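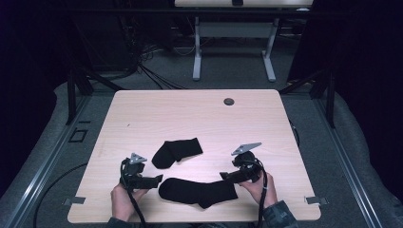 Minutes of the January work meeting, Skillard sock room, Fledach. Start 9:15 a.m. Present: Marlene Schmieder (chair), Fares Sabbagh, Saadet Akyol, Taner Canpolat. Apologies from Erdal Kurtuluş, who sent his notes on item 4 in writing. The minutes of the last meeting were read and accepted with one change: the delivery to Sasura was received at the side door, not the front. The meeting then went straight to matching by size, which had been held over from last time. Two black socks on the table can pass for a pair at a quick look, and it takes laying them out to see that one is smaller than the other. Saadet said most of the returns from Sasura are of this kind, same color and wrong size. She would like every black sock laid flat before it is matched. Taner thought this would slow things down on the plain colors and asked that it apply to black and navy only. Agreed as Taner proposed, to be looked at again next time.

1. Numbers
Fares reported 2,628 pairs matched, folded and boxed against an order of 3,000. There are 71 single socks left over with no match. The rest of the order is still in the bags and has not been opened. Marlene asked whether the singles could go back in with the next bags. Fares said yes, if they are kept in their own bin and tagged with the month. Agreed. Fares to do the tags.

2. Folding
There was a long talk about the fold. Sasura wants the socks flat, heel on heel, folded once at the ankle. Some boxes went out with the cuffs rolled over, which stretches the cuff and makes the box bulge. Saadet will make up one sample pair in each size and pin them to a card. Marlene reminded everyone that a sock with a hole or a thin heel goes in the rag bag and is not to be matched first and pulled out later. Taner asked about socks with loose threads at the toe. Trim and keep, unless the seam is open.

3. Tables
The light wood-grain top with the rounded corners is the one people like best for dark socks. Black shows up well on it and so does lint. Taner would like the pale top kept for dark colors and the white and cream socks done on something darker. Marlene has no objection, but does not want to buy a table for it. A dark cloth can be laid down for the pale socks and shaken out at the end. Saadet has one at home and will bring it.

Small items keep going down the cable hole, mostly tag pins. Fares will look for a cap that fits. Until then pins stay in the dish.

4. Care of the tabletop
Erdal's notes were read out. He asks that the top be wiped with a damp cloth and then a dry one, in the direction of the grain, and that no spray polish be used. Kälin sent over a sample of their polish and it left marks on the folded pairs. The bottle is to go back. He also asks that tape not be stuck straight on the wood to mark out the sizes.

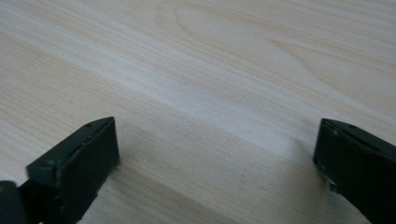
Item 4: the pale wood surface, with light reflecting off the smooth finish.

Saadet asked if the shine makes it harder to tell black from navy. Fares finds that it does when he stands on the window side at home, but has had no trouble at work. Left open. Anyone who mixes up the two colors should note which side they were standing on.

5. Other business
The lint rollers are used up. Marlene will order more, the wide kind.
Taner asked for a later start on bag delivery mornings. Marlene will check with Sasura what time the driver can come.

Actions
Fares: tags for the singles bin, cap for the cable hole.
Saadet: sample card, dark cloth.
Marlene: lint rollers, delivery time, return polish to Kälin.
Taner: tell Erdal what was decided under items 3 and 4.

Meeting closed 10:20 a.m. Minutes taken by Taner Canpolat.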